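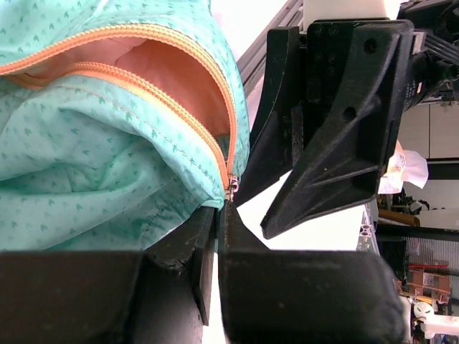 Our shop in Triltstead sews and repairs soft bags, and the last job before packing is closing the zippers. In January we put in the Clirnis two-arm cell to take over part of that work. I run the finishing bench and have used it or worked beside it on every shift since. My review covers the cell as it does zippered fabric bags. I have no experience with it on anything else.

We bought it through Ostermann, on a service plan that costs $400 a month. Setup took 2 days. Teaching it a new bag takes me most of a morning, and that time is missing from the sales sheet.

The arms work from opposite sides of the bag. A patterned cotton or a shiny nylon makes no difference to it that I can find. What does matter is how the bag is laid down. If the zipper curves around a corner, as it does on our green pouches with the pink lining, the bag needs to be turned so the end of the track faces the fingers. Laid any old way, it will fumble for the pull and then stop and wait for someone.

Speed is fair. A practiced person is faster on a single bag. Over a full shift the cell gets through up to 600, and it does not get sore thumbs. We had two people on light duty last year from pulling zippers, and that was the main argument for the purchase.

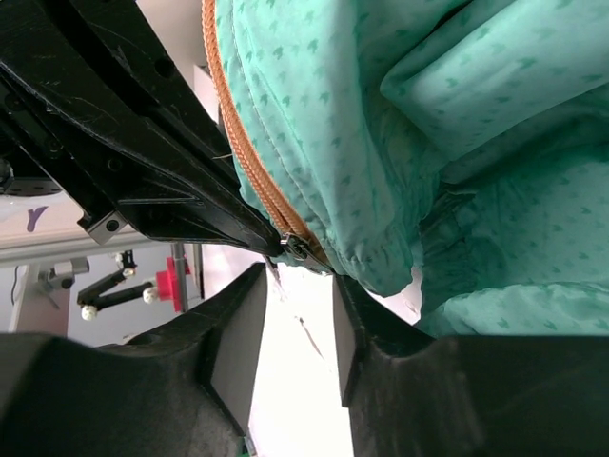 ## Working next to it

No one lost a job over this, but the jobs are different. The closing station used to be where new hires started, because it could be learned in an hour. Now new hires start by loading and checking, and they need to know what a bad start looks like: lining folded over the teeth, a slider sitting crooked, fabric bunched up under the finger. It takes longer to train them. We raised the starting rate a little to match.

The people who did closing for years had mixed feelings. Some were glad to move to repairs. Others liked a job where they could talk, and the loading side keeps you more alone and on the machine's clock. We changed the rotation so that nobody loads for more than half a shift. I would plan that from the first day if I were doing it again.

Complaints:

- The finger pads collect lint and need wiping at every break.
- Restarting after a stop takes too many button presses.
- The manual covers hard parts well and fabric hardly at all.

We also tried the Flunden single-arm unit on loan. It is cheaper and quieter, but it wanted the bag clamped in a holder, and clamping took as long as closing by hand.

At 4000 bags a week I think the Clirnis earns its floor space. A smaller shop with many styles should keep doing this by hand for now.

Rating: 4 out of 5

Posted March 3, 2022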